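Help wanted: someone who likes small, fiddly, colorful things

I run Tovstead, a little workshop that makes and fixes up shape blocks for preschools, and I need a second pair of hands! The job is part time, mornings only, starting in June and running through the end of summer (longer if we get along and the orders keep coming).

What you'd be doing: sorting blocks by shape and color, checking edges with your fingertips, setting aside anything rough, and packing finished sets for the schools. We have 244 sets to get out before classes start, and I have been doing them alone at the kitchen table with the radio on, so you can imagine how far I've gotten. You'd also help me try out layouts for the new Peltska line, where the pieces get laid out on a plain board and we see which shapes go well next to each other. I could do that part all day. 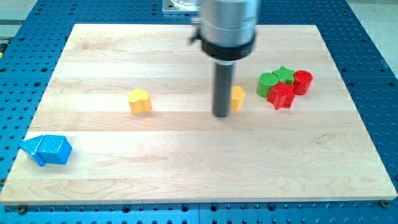
Yellow heart on the pale board, greens and reds grouped over to the right.

You don't need experience. Good eyes for color, some patience, and being okay with standing for a couple of hours, that's plenty. Pay is $56 a morning, and I supply coffee and very good bread from Patrício down the street.

To apply, drop a note in the mailbox at 504 Benau Road or come by before noon. Tell me a bit about yourself and which mornings you're free. Bring your own apron if you have a favorite!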